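Skistari Room Service: Frequently Asked Questions
Last updated 2025-03-22

What is Skistari?

Skistari is a robot rental service for hotels and serviced apartments. Irnadska supplies the robot, sets it up in your building, and trains it on your room types. It works in unoccupied rooms between check-out and check-in.

What does it do in a room?

The standard plan covers bedside tables, desks, and floors near the bed. The robot checks for items left behind, puts remotes and phones back in the positions you choose, and picks up light trash. It does not make beds or clean bathrooms.

Do we need to clear the bedside table first?

No. Leave the phone, lamp, and anything else that belongs there. During setup we record the normal layout for each room type, and the robot works from that. Corded phones are fine. The robot is set to leave the handset in its cradle and not pull on the cord. If you use a different phone model in some rooms, tell us before setup so we can record both. 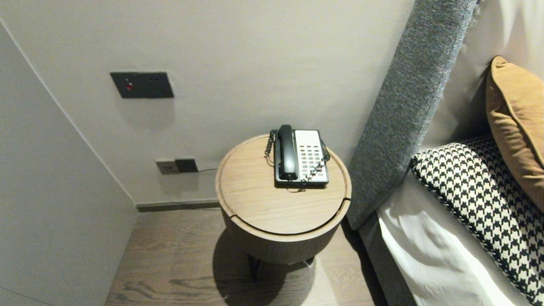

How many room types can we add?

The standard plan includes three. Each extra room type costs $300, charged once. Rooms with the same furniture in a mirrored layout count as one type.

How heavy an item can it pick up?

The limit is 200 grams with the standard gripper. That covers most remotes, pens, chargers, and paper cups. Heavier items are left in place and listed in the room report.

Can it reach between the furniture and the bed?

Often, yes. The wrist camera looks along the fingers, so the robot can check a space before it moves in.

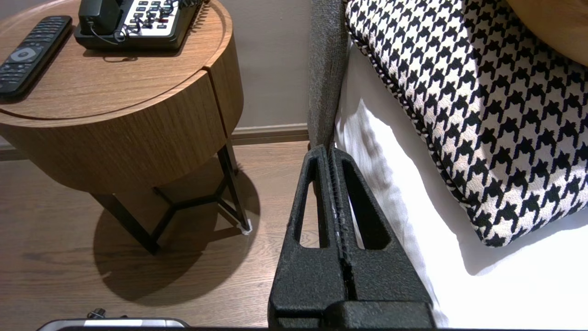
Reach depends on the width of the space and on what is hanging into it. We measure the tightest spots in each room type during setup and mark any that are off limits. A space like the one between this round table and the bed is approached with the fingers side by side. Bedding that hangs down the side of the mattress makes the usable space smaller, so we measure with the bed made.

Who can see the camera images?

Your account managers and our support team in Prisitz. Images are deleted after 51 days unless you ask for a shorter period.

What does it cost?

The monthly fee is $2,000 per robot, including repairs and software updates. The minimum term is one year. Prices were last changed in January.

Is the Szewczyk gripper still available?

Only for existing customers. Replacement finger pads are in stock, and you can order them from your account page.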